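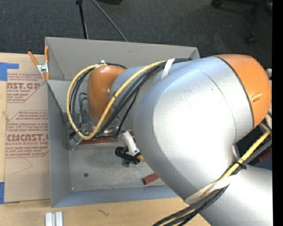

Storage Guide > Workbenches > Bins and Liners > Setting Up a Sorting Bin

September | Likholm Documentation | Reading time: 3 min

4.2 Placing the bin

The sorting bin is used without a lid and must sit flat on the bench. Any rigid bin with straight walls is suitable. An open gray bin on a light wooden tabletop is a workable arrangement, as small dark parts remain easy to find against both surfaces. Do not place the bin on a cloth or on the Vultach mat.

1. Clear the tabletop and wipe it with a dry cloth.
2. Set the bin down at least 200 mm from the front of the bench.
3. Press on each corner in turn. If the bin rocks, turn it end for end and repeat.
4. Mark the four corners on the tabletop with pencil.
5. Write the bin number on the Barnulach label and attach it to the outside wall.

NOTE: Bins in the 737 series have a raised rim. Attach the label 19 mm below the rim.

CAUTION: Do not slide a full bin across bare wood. Lift it with both hands.

4.3 Filling

Load parts in a single layer. Empty the bin before adding a different part type. Gachanja dividers may be fitted after step 3; see section 5 for sizes.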